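Shelf people wanted — come stock snacks with us!

I'm Thắng Cù and I run the little practice shop at Doltar, up on the Darumbridge side of town. I'm looking for 7 people who like things neat to join us in January, and you don't need any retail experience at all.

The work is chip canisters, mostly. You'll stand them up when they've gone over, set them in a line with the lids on top, and keep the green bottles on the shelf above. Drinks, tubs and snack boxes come into it too (I get oddly fussy about tubs, sorry in advance!).

Snack canisters and the shelves they live on: 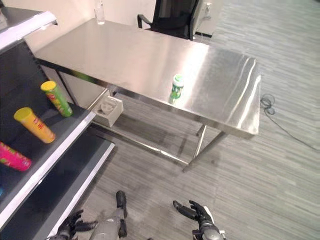
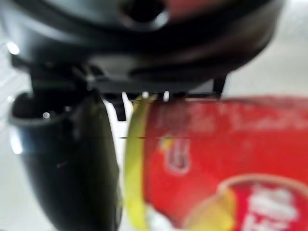
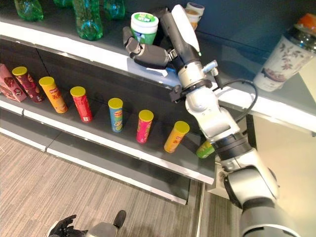
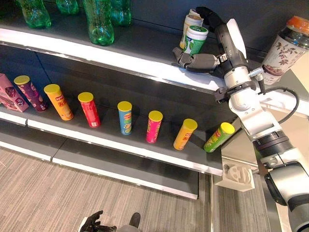
Shifts are short, the floor is carpeted, and I keep the coffee going. You should be okay with bending, reaching and doing the same shelf again because I've changed my mind — it happens a lot. If you've ever straightened a row at the grocery store just for fun, I want to hear from you!

To apply, drop a note at the front desk, room 46, and tell me which mornings you can do. Please get it in before the end of November 2024.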